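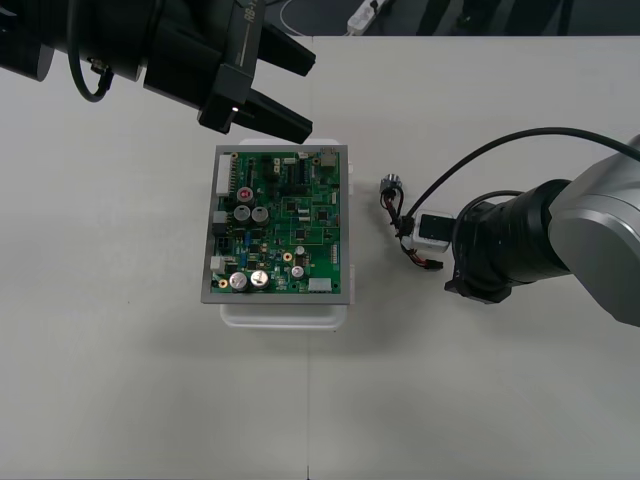 Wire harness assembly cell at Dredholm.

Pramis has halted harness work at its Dredholm plant after a grip fault.

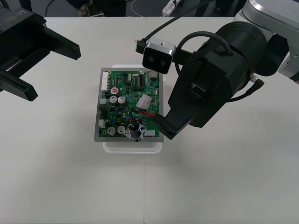

A gripper reaches over a circuit board at the plant.

The arms failed to stop at a set force on Wednesday. No one was hurt.
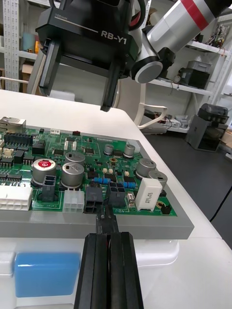
Pramis is checking 40 boards. Inspectors will look first at the black sockets along the front edge.

Gomitz, which supplies the control software,

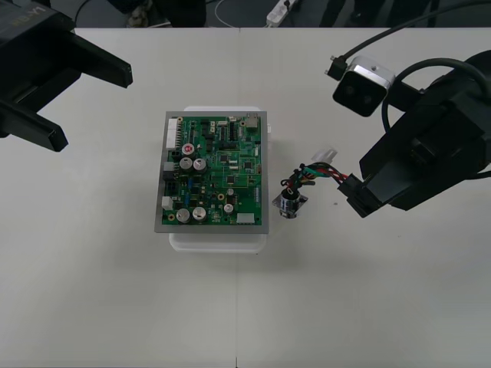 will send a fix by June.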